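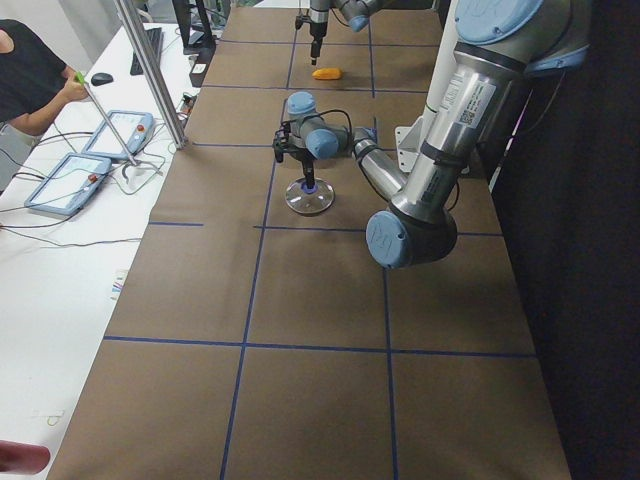
Fig. 1 – Cellule Sititz à deux bras, table quadrillée, consoles posées sur le bureau latéral.

4.2 Mise en place de la table et contrôle des pinces

La fiche Clasport promet un quadrillage « sans réglage ». Nous n'y sommes jamais parvenus ; comptez roughly 40 minutes.

1. Mettez les deux bras à l'arrêt depuis leurs consoles.
2. Tendez le papier kraft, puis collez le ruban bleu, lignes longues d'abord.
3. Remplacez toute bande qui se décolle. La repasser au doigt ne suffit pas, quoi qu'en dise la fiche.

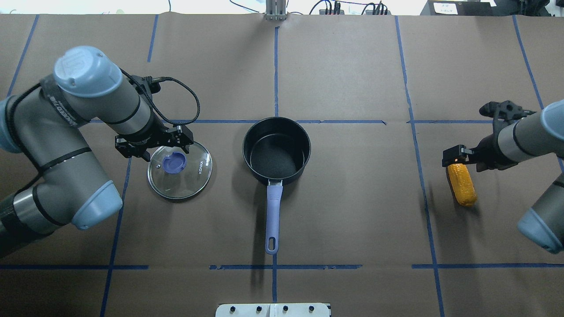 4. En vitesse réduite, amenez chaque pince au-dessus d'un objet sans la fermer. Un couvercle en verre est un bon test : le fabricant le dit facile à saisir, vérifiez-le vous-même.
5. Contrôlez le mou des câbles au poignet, bras replié puis étendu.

ATTENTION : gardez les mains hors de la table dès qu'un bras est sous tension. L'arrêt d'urgence doit rester à portée.

Note : le graissage « tous les 3000 cycles » nous paraît optimiste. Notez vos propres relevés.

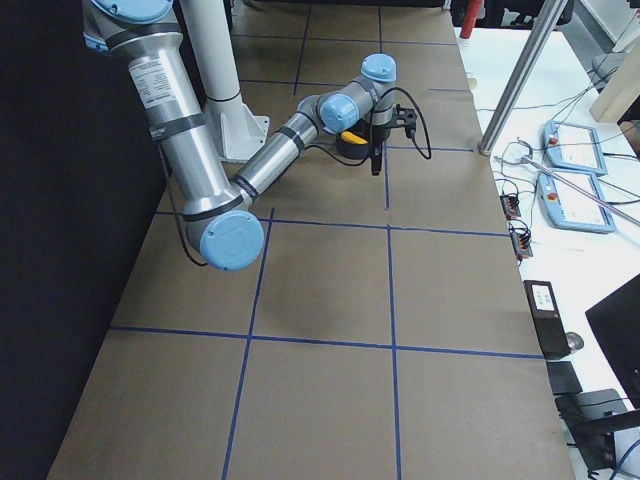

Fig. 2 – Pince à l'aplomb du papier, câble en boucle près des doigts.

6. Si le câble touche un doigt, refixez-le et reprenez à l'étape 4.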